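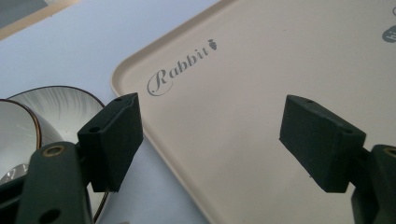
My sister's opinion, given over the phone last night, was that a tray with a rabbit on it belongs in a child's room and I should have bought the plain one from Caredar.

2011-12-29

I like the rabbit one. It came from Trillico in the December sale along with the small white dish, and I have used it every morning this week. Toast on the left, cup on the right, and the rim keeps the crumbs in.

Sorted the plates today. The kitchen shelf is 35 centimeters deep and the big plate only goes in if nothing is behind it, so the small dish will have to live on top of it. Moved the soup bowls down to the lower cupboard. Threw out 2 chipped saucers.

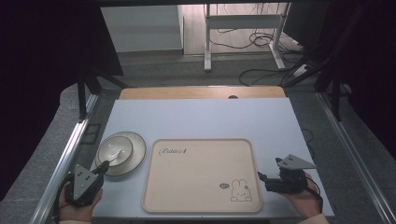 The big plate, the little dish and the rabbit tray.

Still need to find somewhere for the tray. Standing it up beside the bread box was no good, it slid down twice before lunch. Might try the gap next to the stove. Salau has a wire rack that would do but they want too much for it, and the bus out there takes most of the afternoon.

Rain from three o'clock on. Leftover rice for supper. Wrote the card to the aunts and forgot to buy stamps.
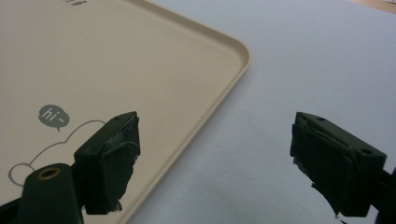 Rabbit tray, the "hi~" corner.

755 views
2 comments
Share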